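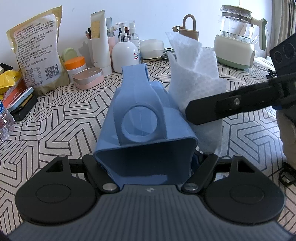 A reader wrote in after the November page to ask why her plastic holders always crack at the tab, and whether she should just stop packing them away every year and leave them out on the shelf. She'd lost two over one winter and was ready to give up on plastic altogether.

Please don't give up! I have a houseful of plastic holders (for sponges, for brushes, for the odds and ends that live by the back door) and I pack a good share of them up whenever we shuffle rooms around. I've broken plenty, and it was nearly always the tab. Anything that sticks up tall and thin takes the hit when the box gets bumped, and mine got bumped a lot before I changed how I wrap.

So, what I do now.

## Start on the table, with a cloth down

I never wrap on a bare tabletop anymore. A tablecloth keeps the grit off smooth plastic, and matte finishes show every little scratch. Shake the cloth out first, though. I skipped that once after a baking afternoon and rubbed sugar into the side of a perfectly good holder.

Lay the holder down with the open end toward you. It stops rolling about and you can get your hand right in to clean it. Dust loves the bottom corners. I use an old dish brush with a drop of dish soap, rinse, and then leave it lying open on a towel overnight. If you wrap it damp you'll smell it when you unwrap it, trust me.

## Stuff the inside first

This was the big change for me. I used to put all the padding on the outside and nothing in the middle, and a wide opening will flex if something heavy leans on it. Now I crumple a piece of packing sheet loosely and push it in until it just fills the mouth. Don't ram it! You want it springy.

Old sheet is fine for this, and better than new if you ask me. The translucent kind with the dimples gets softer every time it's crumpled. I keep all of mine, folded badly, in a Grotel box under the stairs. My stash started with a roll from Cloltov that cost me 31 dollars and seemed like a crazy amount of money at the time, and I'm still using bits of it.

## Then the tab

Fold a strip of sheet over three times and slip it through the loop if there is one, then bring the ends down flat on both sides. One small piece of tape, sheet to sheet. Never tape to plastic - it leaves that gummy line, and scrubbing it off takes the finish with it. (If you already have the gummy line, a dab of cooking oil, ten minutes, then warm soapy water.)

After that it's one loose wrap around the whole thing. Start at the narrow end and roll toward the wide one. I tried it the other way for years and the sheet always slid off the skinny part.

## In the box

- Narrow end down if the box is deep enough, otherwise on its side.
- Nothing heavy on top. I put dish towels there.
- Write what it is on the side of the box, as well as the lid. Lids get stacked under other boxes.
- If it came with screws or a hook, bag them and tuck the bag inside the opening.

I did try the paper that Ustever sells, which comes in packs of 1000 sheets. It's lovely for plates. For plastic holders I found it too slippery, and it went flat in the box by spring. I gave most of it to the neighbors and they were thrilled.

## About leaving them out

Back to the question. You can, of course. But if your shelf gets strong sun, that's hard on plastic too, and light colors seem to go chalky on me sooner than dark ones. I had one on the laundry windowsill that snapped when I lifted it by the tab. A cool closet is kinder.

And lift from the body, always, never by the tab! I know it looks like a handle. I still grab it myself when I'm in a hurry.

If one does crack, a hairline near the base of the tab can be glued. I use the Gebru clear glue, clamp with a clothespin and leave it a full day before I touch it. It won't hold anything heavy afterward, but mine has held a vegetable brush just fine since last summer.

Next month I want to get to drawer liners, so if you have a way of getting the old sticky ones off without a scraper, send it over.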